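Slide 4 notes: the untangling project, Kinorstead robotics club open evening

(Wait for people to sit down. Lights stay up till the next slide.)

So this is the bit I've been itching to get to! Last January the Rellis team, seven students, decided that stacking blocks was too easy and went for string. Elastic, cord, straps, all in one heap. Rigid things stay put when you nudge them, but pull one loop of elastic and the whole heap changes shape, which makes it a brilliant problem for a first project.
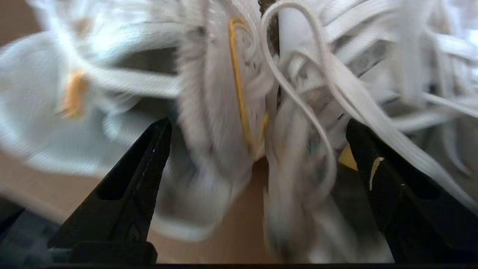

Wrist camera view: both fingers open, white elastic and cord between and above them.

Point out the arching round cord on the right of the bundle, then the thin yellow loop beside it. Ask the room which one they'd grab first. (Give them a good few seconds, they always argue.)

Then the numbers. The team logged 1,159 tries by the end of term and they're aiming for 3,000. Every try gets a note in the Follivach log, even the daft ones, and reading those back is great fun.

If time: the story of version 17 of the grip code. Otherwise go straight to slide 5, sensors.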